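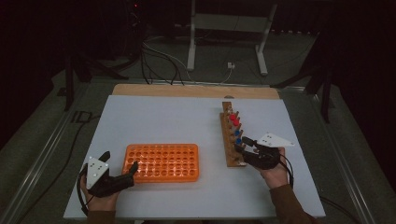

Section 4: Setting Up Your Racks and Sorting Tubes

Now for the fun part! By this point your work surface is clean and level, and you're ready to put the racks where you'll use them. A good layout makes sorting quick and pleasant, and the Stundedico set is very forgiving, so feel free to shift things around until your hands are happy.

What you need for this section

The orange grid rack (the one with the round holes)
The wooden peg rack from Ivberg
Capped tubes, red and blue
The white work mat
A soft, dry cloth

4.1 Placing the racks

1. Lay the white mat on the table and smooth it down from the middle outward. Leave a strip of bare tabletop showing along the far side for your notebook and pen.

2. Set the orange rack on the left with its long side running left to right. You'll be reaching into the grid from above, and this way every row is easy to get at.

3. Set the wooden rack on the right with its length pointing away from you. A small tilt is fine, and many people like it better that way. Try turning the near end out a little and see how your wrist feels.

4. Leave a clear gap between the two racks. If your knuckles brush the orange rack when you lift a tube from the wooden one, widen the gap.

Note: If your table has a cable opening, keep both racks well clear of it. A dropped cap will find that hole every time, and you'll be on your knees with a flashlight.

4.2 Loading the wooden rack

1. Check each cap before you load. It should be straight and snug, with no thread showing.

2. Start at the far end with the red caps, then work toward yourself with the blue ones. It's only a convention, but it's a lovely one once your hands learn it.

3. Slide each tube gently into its place beside the pegs. Stop as soon as it sits still.

Caution: Don't use the pegs as handles. They are glued in, and pulling on them can loosen the joint. Lift the rack by the long plank with your whole hand.

4.3 Your first sort

1. Start with an empty orange rack. Wipe the top with the dry cloth so the holes are easy to see.

2. Decide where each color goes. We love red on the far rows and blue on the near rows, with an open row between them.

3. Pick up one tube by the cap, carry it across, and lower it straight down into a hole. Let go only when you feel it touch the bottom.

4. Keep going until the wooden rack is clear, then do it all again in the other direction. The return trip is great practice!

Note: The Starnier log sheet has 119 lines, enough for a good long session. Write the row first, then the cap color.

Caution: Never press down on a tube that won't go in. Take it out, check the hole for lint, and try again.

4.4 Cleaning up

1. Empty both racks before you wash anything.

2. Rinse the orange rack in lukewarm water and stand it on its side to drain.

3. Wipe the wooden rack with a barely damp cloth. Don't soak it. If the wood starts to look dull, a little Arellano wood balm brings it right back.

Replacement caps come in bags of 100. The order form is in Section 7, on page 41.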